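Small servo arms on an equipment grant: what have I left out of the budget?

Goleveck Boards > Bench and Lab > Buying and Budgeting

Cletus Halvorsen
Posted 19 June 2022

I'm putting together an equipment request for a small manipulation bench and would like people who have bought this sort of gear to look over the plan before I send it in. The work is pick and place with small household-sized items on a play kitchen set. Light stuff, nothing that needs an industrial arm or a safety cage.

What I have on the list so far:

Arms, desktop size, hobby-grade smart servos, two-finger gripper: 3
Power supply for each arm
USB adapters and a powered hub
Cameras and mounts
One desktop computer with a decent graphics card
Play kitchen and a tub of props

The form wants everything in one go and there is no second round until next year. The supplier is Lumley. They quote to the door, tax extra. I have left spares at zero for now, as the arms come with a warranty. Is that foolish?

mdelacroix
Yes, it's foolish. The warranty covers a faulty servo. It doesn't cover a servo you cooked by leaving the gripper squeezing a block over lunch, and that is how most of ours went. Ask Lumley for a price on bare servos in each size the arm uses, then put some 10 of the gripper and wrist size on the form. Shoulder servos last a lot longer in my experience, so a couple will do.

Also ask whether the servos ship with an ID already set. If they don't, you need the little programming board as well and it's a separate line.

workbench_wak
Agree on spares. I'd go the other way on the arms, though. Buy two and put the third arm's money into parts. A third arm nobody has time to run is just a donor for parts, and an expensive one.

Cletus Halvorsen
Two was the original plan. The third was going to be a backup so that work doesn't stop when one is down.

workbench_wak
Understood, but price it out. A full set of servos plus a spare gripper assembly and a set of cables will come in under the price of an arm, and it covers both of your working ones. If an arm is down you swap the joint and you're back the same afternoon.

t_abernathy
I don't agree with that. Swapping a joint in the same afternoon assumes somebody on hand who has done it before. Then you recalibrate, and then you find out everything you recorded before the swap is slightly off. With a complete arm sitting there you can bolt it on and fix the other one when you have time. It depends who is doing the labour. If it's students on casual hours, I'd buy the third arm.

mdelacroix
You recalibrate when you change the arm as well.

t_abernathy
True. Still less fiddly than chasing one joint.

Cletus Halvorsen
It's casual hours, for what it's worth. Two people, mostly after class.

Someone messaged to ask what size of arm and what size of items I meant, so I'll put it here for everyone. Blocks, toy fruit and veg, a small pot, that sort of thing. The first one is at the stove end of the counter and the second is over at the sinks. 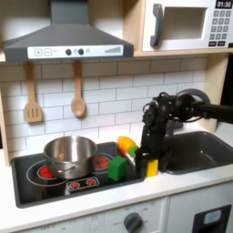
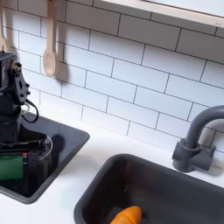

Rasha Tarawneh
Cables are the line I'd add. Get a full replacement set for each arm on the order, and a bag of connectors. The daisy-chain leads between servos flex every time the arm moves, and when one starts to go you get a joint that drops off the bus once an hour and comes back, which will eat a week before you suspect the lead. They cost next to nothing. We paid $30 for a bag of mixed lengths and it was the best value thing on the whole order.

The other one is power. Check the amps on the supply that comes in the box. Ours was fine with the arm empty and browned out with the wrist and gripper both loaded. I'd budget a proper bench supply per arm and keep the boxed ones in a drawer.

Cletus Halvorsen
Thanks Rasha. Cables added. What did you do for strain relief?

Rasha Tarawneh
Velcro ties and enough slack at the elbow. Don't pull the leads tight against the housing or you'll wear them through at the bracket. Spiral wrap looks tidy but it was too stiff for the wrist on ours.

gumboots
Has anyone told him to budget for the computer properly? "A decent graphics card" isn't a line item. Prices are still silly at the moment and a quote from a shop is good for maybe a week. If the form takes a month to go through you'll be short. I'd ask whether you can put a contingency on that line only.

Cletus Halvorsen
Contingency isn't allowed as its own line. I can round up.

gumboots
Round up then. And split out storage. Video from several cameras fills a drive faster than you'd guess, and then someone buys a cheap external one on their own card and you've got your only copy on it. Two good drives at the start, one of them for backup.

workbench_wak
Seconded on storage. On cameras, I'd buy one model only, plus one extra of that model. Mixed cameras mean mixed mounts, mixed lenses and mixed cables. Also check how many your computer will take at full rate. A hub with lots of ports doesn't mean they all run properly at once. We ended up adding a USB card, so put that down too.

mdelacroix
What are you doing for gripper pads? Bare plastic or metal fingers are poor on anything smooth. Glossy painted fruit is a pain. We use stick-on silicone sheet cut to size and go through a fair bit of it. Small line, call it consumables, and hang the props and the Velcro off it as well.

Cletus Halvorsen
Nothing for pads at present. Does "consumables" get through without a breakdown where you are?

mdelacroix
At Prutley, yes, if it's small. Yours may be fussier. I'd attach a short list.

t_abernathy
Buy doubles of the props too. Same block, same colour, from the same set. Toy lines get changed or dropped, and if you lose the yellow one halfway through a project you'll be trawling the classifieds for another. Ask me how I know.

dock_leaf
Slightly different view from the rest. I'd get a quote from Boateng as well before you commit to Lumley. I found their arms a bit dearer but the spares were in stock in the country. With my last supplier I waited 8 weeks on one servo that came by sea and then sat at customs, and the arm was a paperweight the whole time. Lead time on parts matters more to me than the price of the arm.

workbench_wak
Fair point, and it's another argument for buying the spares up front whichever way you go.

dock_leaf
It is. But you can't guess everything that will break. Ours was a bracket, after all the fuss over servos.

Cletus Halvorsen
Good, I'll ask both of them for lead times in writing.

Revised list, then. Two arms or three still open. Spare servos, programming board if needed, a spare gripper assembly, replacement cables, bench supplies, matching cameras plus one over, USB card, two drives, pads and other consumables, doubles of the props. Computer rounded up.

Rasha Tarawneh
Clamps or a base plate? If the arm is just sitting on a table it'll walk.

Cletus Halvorsen
No, I'd missed that. Adding a base plate for each and a few spare clamps.

t_abernathy
And put freight on the form as a separate line even if they say it's included. Spares ordered later won't be.

Cletus Halvorsen
Will do. I'll post the two quotes side by side once I have them, with the account numbers taken off.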